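Drurkstead lunchroom swaps paper cups for reusable plastic

DRURKSTEAD — The lunchroom at the Avorby building on Mollow Street has stopped stocking paper cups and put out reusable plastic ones in their place.

The change began in January. It covers the ground-floor lunchroom, which is open to everyone who works in the building and to people attending evening classes upstairs. Avorby, which manages the property, bought 200 cups for the first round.

The cups are see-through and come in more than one color, including a teal blue and a smoky gray. The colors have no special meaning, according to a notice taped up by the sink. Anyone can take any cup.

Byung-chul Na, who runs the building's shared spaces for Avorby, said the old paper cups were costing more each year and filling the trash before the afternoon pickup.

"We were emptying the bins twice before 2 p.m.," Na said. "Most of what was in there was cups with an inch of water in the bottom."

Na said the company looked at glass first and decided against it after talking with the cleaning crew. The lunchroom has a hard floor, and the crew had already dealt with several broken mugs last year.
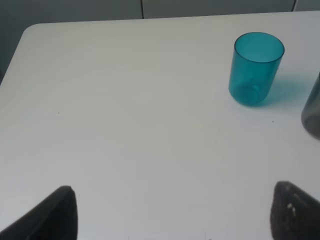

Used cups go in the gray racks next to the dishwasher. The machine is run at 11 a.m., 3 p.m. and again after the last class lets out. Clean cups are set back out on the tables, right side up, once they have cooled.

Tenants were told of the plan in a letter before the holidays. Avorby received 13 written replies. Most were in favor, Na said, though a few people asked who would be responsible for cups that end up on desks on the upper floors.

For now, there is a return bin on each of the five floors, near the elevator. Cups left in meeting rooms will be picked up with the regular evening cleaning. Suite 301, a dental billing office with its own kitchen, asked to be left out and will keep buying its own supplies.

Hot drinks are a separate matter. The plastic cups are meant for water, juice and other cold drinks, and the notice asks people not to use them for coffee or put them in the microwave. Ceramic mugs are still kept in the cabinet over the coffee maker, and people may bring their own.

Ok, the sandwich shop by the front entrance, will go on selling drinks in paper cups. It is a tenant of the building but buys its own goods and is not part of the change. The shop will fill a lunchroom cup at the counter if a customer brings one in, with no charge for water.

Na said a few cups have gone missing so far, fewer than he had expected. Avorby plans to count them again in the spring and order more if the racks are running low at lunchtime.

The lunchroom is open from 7 a.m. until 9 p.m. on days when classes meet, and until 6 p.m. otherwise. Questions about the cups or the return bins can be left at the front desk.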